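October, 11:40 pm
Posted by the Marklow bench blog

Quick one tonight, I've been at this since lunch and want it written down before I forget which config did what. Short version: the timestamps were wrong. Long version below. If you only came for the towel folding stuff, it's all still towel folding stuff.

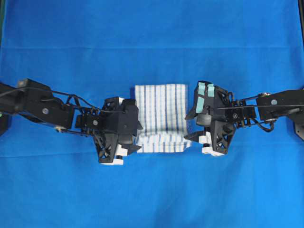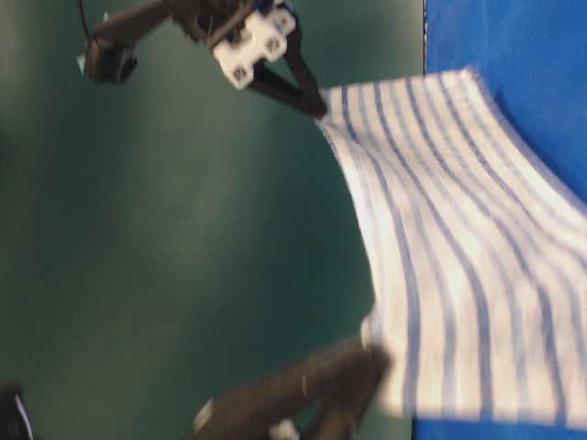 So. Two arms, one controller process each, a planner sitting over both. The planner is Hulico, my own thing, started as a weekend script and now has 4 config files, which is three too many. It takes a cloth mask and a guess at the corners and spits out a pair of gripper paths. Each arm then follows its path on its own clock. That was the mistake, mostly.

Symptom: on the lift the two sides drift apart. Slow moves, fine. Anything fast and one gripper gets where it's going early and the cloth goes tight, then the other one catches up and it sags again. I blamed the gains. Of course I blamed the gains. Spent two evenings on gains. Turned the stiffness down on the left, then on the right, then on both, wrote it all in a text file called gains_final, then gains_final2. Nothing in there is worth keeping.

What finally got me looking elsewhere was replaying a log at quarter speed and plotting commanded against measured for both arms on the same axis. Should have been the first thing I did. The commanded curves weren't lined up. Not the measured ones, the COMMANDED ones. Left was 84 ms behind right, every run, right from the first waypoint.

Where does 84 ms come from? The Soltani bridge. Soltani is the little message layer I wrote so the cameras and the arms could talk without me caring who was on which machine. It stamps messages when they arrive, not when they're sent. And the left arm's queue sat behind the image queue. So every trajectory for the left arm waited for a picture to finish going through. One thread, first come first served. I wrote that. There's a comment next to it that says "fix later". 

Fix is boring:

- stamp at the sender
- own thread for each arm
- planner sends a shared start time, a bit in the future, and both controllers wait for it
- if a controller gets the path after the start time, it refuses and says so loudly

That last one matters more than I expected. Before, a late path just ran late and you'd find out by looking at the cloth. Now I get an error and the planner tries again. Saw it fire a handful of times tonight, all at startup when the cameras are still warming up. Dont love that but I can live with it.

Second thing, perception. The corner detector hates stripes. It was trained mostly on plain cloths and any time a stripe meets a fold it gets excited and calls it a corner. I went through the label set, 908 frames, and only 627 of them had corners I'd agree with today. The rest were either one corner swapped with its neighbor or a point sitting happily in the middle of a fold. Relabeled the bad ones with music on. Took ages.

Retrained overnight with those and it's better, not fixed. Top view is decent now. The side view still falls apart when the cloth moves fast, the edges smear and the confidence drops off a cliff. For now Hulico ignores any side-view corner found while either arm is above a speed limit, and just coasts on the last good one plus where the grippers say they are. Crude. But the gripper positions are good information and I was throwing them away before, the detector didn't even get told which corner was being held! It does now. If a gripper says it's closed on something, that corner is pinned to the fingertip and the detector only gets to argue about the free ones.

Regrasp planning is next and it's a mess. Current rule is pick the lowest free corner, which sounds sensible until two of them swap places halfway through a swing and the planner flips back and forth like it can't decide on lunch. I added a hold-off so it has to stick with a choice until the arm either gets there or gives up. Helps. Might swap the rule for a proper cost later, distance plus how sure we are plus whether the elbows will knock. The elbows will knock. The collision model is still boxes, big fat ones, so it also refuses plenty of moves that would be fine.

Oh and tooling. I moved the log viewer over to Bulberg, my other half-finished project, so now I can scrub both camera streams and the joint plots with one slider. Needs sender timestamps to be right or it lies to you, see above. Old logs are basicly junk for this. I'm keeping them for the images only.

Todo, in whatever order I wake up in:

- merge the 4 config files, please
- replay test for the start time thing so I don't break it again
- smaller collision shapes around the wrists
- motion blur in the training augmentations
- delete gains_final and gains_final2

I'll push the Soltani changes in the morning. They're on a branch called temp, with a commit message I need to rewrite before anyone else reads it.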